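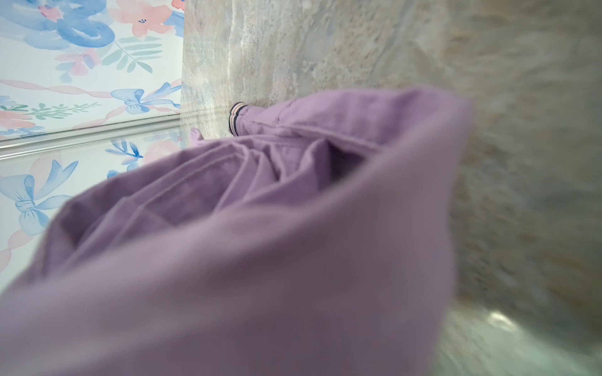
Róisín Doherty objected at the planning meeting that a second arm would sit idle until the grippers were sorted out, and that the money should go to fingertips and spare cameras first. Her objection shaped the budget described in this section.

4.2 Equipment planning for the textile tasks

Figure 3. Wrist camera view during work with a lavender garment. The nearest folds are out of focus; a small dark shoe lies past the cuff.

The original request, drafted in November, covered two arms, two parallel grippers and one wrist camera per arm. We revised it after reviewing the close-range views. Cloth near the lens is often blurred, as along the lower left of Figure 3, while seams and hems farther out remain sharp. A camera with a shorter minimum focus distance was therefore moved from the optional list to the first order. Glare on the working surface (Figure 3, lower right) led us to add a diffuse lamp and a polarizing filter to the same order.

Quotes were requested from Arside and Dradberg. Arside offered a lead time of 6 weeks for the arm and 10 for the camera mount. Dradberg could supply both together but would not sell fingertips separately. We chose Arside for the arm and had the mount machined in house to a drawing by Colm Flanagan.

Fingertips were budgeted as consumables. The plan allows 200 hours of operation on garments and footwear, with one pair replaced every 60 hours, giving four pairs including the set installed at delivery. Cable replacement was placed on the same line. Service contracts were left out of the first year and will be priced again when the warranty ends.

The second arm was deferred. Jarlath Hanrahan noted that its controller shares a power supply with the first, so the cabinet was ordered at full size and the extra slot left open. Floor anchors for both positions were included in the installation cost, as drilling twice would have required a second shutdown of the cell.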